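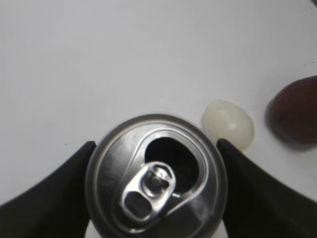
Do we lose hours when the arms come in for table clearing?

Work in the staff canteen at the Prumirthorpe site. Two arms going in, cans and plates first, food later. Manager says "no change to the rota" and thats all we got. 11 of us on days. Anyone been through it?

kesville_trays
Hours stayed the same for us, the job didn't. We got ours at Kesville in July. Less walking with trays, a lot more standing by and fixing stuff. Can gets gripped at a bad angle, you stop it, reset, go again. First weeks were slow, slower than doing it by hand.
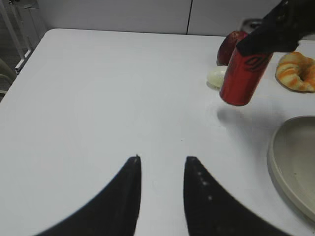
Also the mix matters. Cans are one thing, soft food is another, and leftovers on a plate still came to us the whole time. So ask who does those when you're also meant to be watching the arms. We ended up with one person doing both for a full shift — not good. Get it in writing who can press stop, too. Ours was supervisors only at first, which was silly, they're never in the room.

Ndung'u Catering floor staff
Agree with above mostly. What I would ask before it starts:

1. Training. Paid, on shift? We got 30 minutes and a handout. Wanted way more.

2. Open cans. Who wipes up if one tips, and does the line stop while you do it.

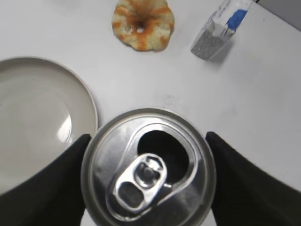 3. Break cover. If the arms run thru lunch somebody has to be there, and it was always the same two people here.

4. Pay grade. Minding a machine was a differnt grade at my last place. Took three meetings to get it looked at.

cimance_nights
depends on the manager. ours cut overtime but not the base hours. check your contract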